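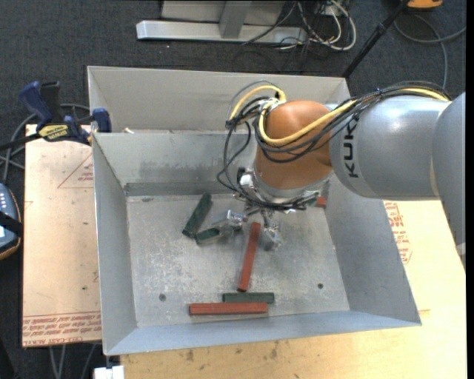

Puspita Yeoh wrote back after my last piece to say that I'd gone soft, that anyone who has done a few winters on a picking line would pay good money to watch an arm do it instead, and that people who get misty about hand work have usually got an office to go back to afterwards.

Fair cop on the office. I do have one now, sort of, a desk at the end of the packing room with a heater that smells of burning dust. But I did 12 years on bins at Nemar before they gave me the desk, so I reckon I'm allowed a say, and my say is that Puspita is right about the work and wrong about what happened next. At our place, anyway. I can't speak for hers.

For anyone who's new here, bin work is what it sounds like. Parts arrive jumbled in a bin, and somebody has to get them out one at a time and put them where the next person (or the next machine) wants them. Anything that comes in lengths is the worst, the bits lie across each other and you go for the one on top and three others shift. You'd think a clever machine would find this a doddle and it doesn't! The arm we've got up there, with KUKA down the side of it, could no doubt swing something very heavy about all day long, and what it's learning on is a few red and green blocks in a battered metal bin. A block lying up against another block, or jammed in near a wall, is still an honest problem for it. I find that weirdly cheering. I spent years thinking my job was the one any idiot could do.

So that's my first opinion, and I'll put it up front: bin picking was always skilled, and it took a robot to get anyone at Drellstead to say so. When we first talked about automating, a consultant came through with a questionnaire and asked us how we chose which part to grab. We all said the same thing, more or less, "the easy one". He wrote that down. Then he asked how we knew which was the easy one, and there was a really long silence. Chutima Boonchu had a go at it. She said you look for the one that isn't holding anything else up, and you pinch it at the end that's already clear, and if there isn't one like that you give the whole lot a shove with the side of your hand and look again. He asked her to repeat it slowly. She'd been on the award minimum for that knowledge for years, and I remember thinking that somebody ought to be sending him an invoice.

She didn't get an invoice. She did get a new title, cell operator, and here I have to be careful, because I like the people who run this company and I don't think they set out to do anyone down. The title came with a bit more money. It also came with a different kind of day, and it's the day I want to talk about, seeing as the money gets discussed plenty.

The old day on the floor was loud and dull and you talked. There were four of us around the bins and your hands did the job by themselves, so your mouth was free. I learned to make a decent laksa across a bin of brackets. I heard about two divorces in instalments. When someone's shoulder went, everybody could see it going and we'd swap sides without making a thing of it.

The new day is quieter in the head and a lot lonelier. Once you're minding an arm your hands are free and your eyes aren't. You watch for it to get stuck. Most of the time it isn't stuck, so you're watching nothing much, and you can't wander off, and you can't really chat either as there's only one of you at the cell. Then it stalls on something you'd have sorted with a shove, and you've got to stop it, make it safe, go in, fix it, come out, reset, start it. I've done it with a stopwatch running. Your hand could've had that part out before you'd finished pressing things.

Now, Puspita would say (she did say, there was a second email) that shoulders matter more than gossip. And look, yes. I've got a shoulder that tells me when it's going to rain. Since we put the first cell on the heavy castings, the Gronow line, the people who used to lift them aren't lifting them, and I wouldn't go back on that for anything. If your argument for keeping a human in a job is that she gets to have a nice talk while it wrecks her, you need a better argument. I'll give her that one whole.

Where I get off the bus is with the idea that taking away the bad bit leaves you with the good bit. It leaves you with whatever's left over! Someone has to sit down and work out what the leftovers are and whether they make a job a person could stand for eight hours. We didn't do that. We had a very good plan for the machine – where the cables would run, who'd get trained on it, what it was meant to clear per shift – and no plan at all for the person standing next to it apart from a stool.

The target, if you're curious, was 715 parts a shift. On a good Wednesday it did 558. That gap turned into the most boring fight of my working life. The office looked at it and saw a machine that needed tuning. The floor looked at it and saw Chutima being asked, in a friendly way, every single afternoon, why the number was low. Nobody ever used to ask her that when the number was her own two hands. They knew what her hands could do and they left her to it. Put an arm between her and the bin and suddenly she was answering for something she didn't build and wasn't allowed to adjust.

That's the change I'd want written about more. People ask me whether the robots are taking the jobs, and at our shop, so far, the answer is no. We were 54 before and we're 54 now. What went was the say you had over your own work. Under the old way, if a bin came through packed badly, I'd sort it how I liked, and I'd walk over to goods-in and have a word. With the cell, a badly packed bin is a "fault", and it goes on a screen, and the screen goes to a meeting, and I'm not at the meeting. I can't tell you how much that wears on you. It's such a small thing to complain about that you feel silly doing it, so people don't, and then one of them leaves and it's put down to the commute.

I'll say what helped, as I don't want to be the bloke who only moans. Back in May the maintenance crew started letting operators fiddle with the pick settings themselves, in the Prodlow software, which frankly looks like a tax form but you get the hang of it. Chutima went through it like a dose of salts. She'd watch the arm go for a part, mutter at it, change the order it tried things in and run it again. She got it to do its version of the shove. I don't fully follow how. She started staying at the cell through smoko, and I had to go and get her, and she was *cross* with me for interrupting. I hadn't seen her cross about work since we had the bad gloves.

Same machine, same stool, same money. She was allowed to be good at something again, that's all it was. It cost the company a login.

So, to Puspita, with real affection: I haven't gone soft on the hand work. I'd happily never pick another bin. What I'm after is for whoever orders the next arm to spend one afternoon asking the person who'll be minding it what she'd like to be in charge of. Ask before the bolts go in. We've got another cell coming for the far end of the shed and I've asked if the four of us who used to work the bins can see the layout first. I was told that was a good suggestion and that it would be passed on.

I've heard that one before. I'm going up on Wednesday with a bag of lamingtons to ask again in person, and Chutima's coming with me, and she's bringing her list.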